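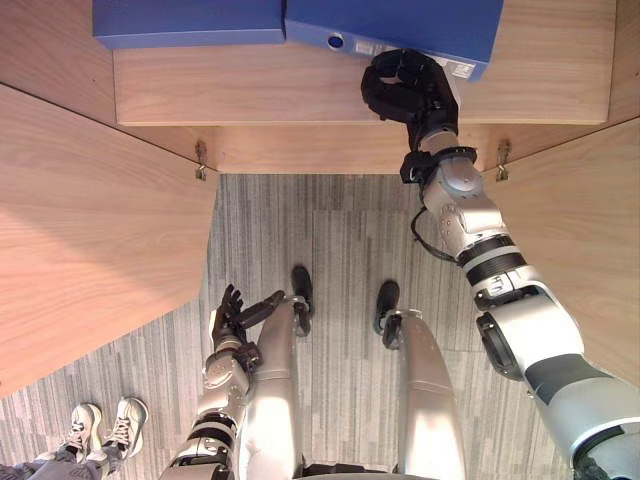
Re: [belay-practice] Draft 3 of the shelf-work rules

Date: 05/01/2018
To: belay-practice list

On the Wostitville thread, an earlier message said:

> I have read draft 3 and I still think rule 5 is too fussy. It says
> nobody may stand beside the robot while an arm is "in reach". In
> reach of what? If a person has to be on the far side of the room
> each time it goes for a binder, we shall get very fit and very
> little filing done. Can we not just say "keep clear" and trust
> people?

We had "keep clear" in draft 2. At Grurkunville it was read as one pace, at Wostitville as the corridor, and by one visitor as a remark about the weather. I would like to keep rule 5, but I agree the wording is poor. My go at it:

Rule 5. While either arm is live, anyone on foot stays outside the marked floor line. The idle arm counts as live. So does an arm that is hanging down doing nothing in particular.

The last part is there for a reason. People watch the hand that is busy with the stationery and forget the other one, which is down at shin height with its fingers open. Shoes are cheap. Toes are harder to order.

On the marked line: a striped carpet is a wretched thing to put tape on, and grey tape on grey stripes is a private joke between you and the floor. Rule 6 should say the line must be a colour the floor isn't. I can't believe we have to write that down, but I have seen the Griker site.

Two smaller points while I have the draft open.

Rule 9 asks for loose cable on the forearm to be "tidy". Tidy is what my desk is. I suggest "no loop that can catch on a shelf edge at full stretch", checked with the arm out, before the first reach of the day.

Rule 13 says nothing should overhang the shelf at the start of a run. Fine for a test, silly for an office, where binders stick out as a matter of principle. I would allow it and ask for the overhang to be noted on the run sheet.

If there are no howls I will put all this into the next draft in March. Howls to the list, please, and trim your quotes.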